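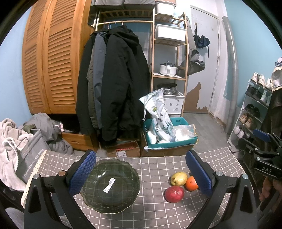

Frutero Jindia de vidrio verde: evaluación de uso doméstico

Agosto de 2026. Servicio de Evaluación de Menaje, Drastimum

El presente informe recoge la valoración del frutero Jindia, distribuido por Savolainen en su línea de mesa. La pieza se adquirió en comercio minorista, sin intervención del distribuidor, y permaneció en uso en una vivienda particular durante 11 semanas. La redacción corresponde a Uzma Baloch.

Diseño y acabado

Se trata de un cuenco grande y poco profundo, de vidrio verde oscuro translúcido, con borde ondulado y finas estrías que se abren hacia los lados. Sobre un mantel de cuadrícula blanca, el dibujo del tejido se adivina a través del vidrio, efecto que algunos usuarios apreciarán y otros preferirán evitar con una tela lisa. El color admite bien la fruta de tonos vivos; las naranjas y las manzanas rojas destacan con claridad.

El artículo se entrega con una etiqueta blanca con código de barras adherida al centro del cuenco. Su retirada en seco dejó restos de adhesivo, que desaparecieron tras cinco minutos en agua templada con jabón. Se recomienda al fabricante valorar otra ubicación o un adhesivo de menor fijación.

Capacidad

La forma abierta favorece las piezas medianas y grandes. En la prueba de llenado se combinaron manzanas, naranjas, una mandarina y una pera, sin necesidad de apilarlas en altura.

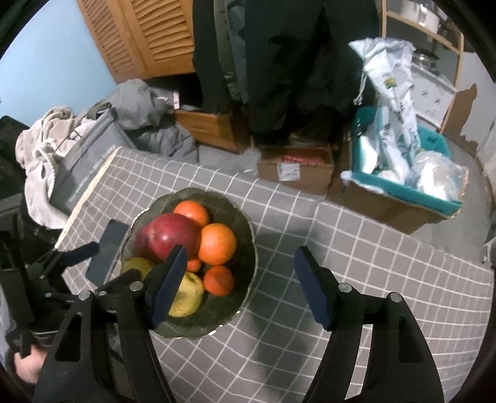

El frutero Jindia con fruta variada, sobre mantel de cuadrícula.

La escasa profundidad facilita el acceso a las piezas del fondo y permite detectar pronto las que empiezan a mancharse. En contrapartida, los frutos pequeños y redondos tienden a desplazarse cuando se traslada el cuenco lleno. Conviene sujetarlo con ambas manos y por la base, ya que el borde ondulado ofrece un agarre irregular.

Estabilidad y limpieza

Con una carga de 1000 gramos repartida en un solo lado, el frutero no volcó ni se deslizó sobre el mantel. Las estrías retienen polvo si la pieza pasa varios días sin lavarse; un cepillo blando resuelve el problema. No se ensayó el lavavajillas.

Comparación

Frente al modelo Kisik, evaluado en junio, el Jindia ocupa más superficie y resulta menos adecuado para mesas pequeñas en las que también se come. A cambio, su contenido queda mejor repartido y la fruta blanda soporta menos peso.

Valoración

Recomendado, con 2 reservas: la posición de la etiqueta y el espacio que exige en la mesa. Puntuación global: 4 sobre 5.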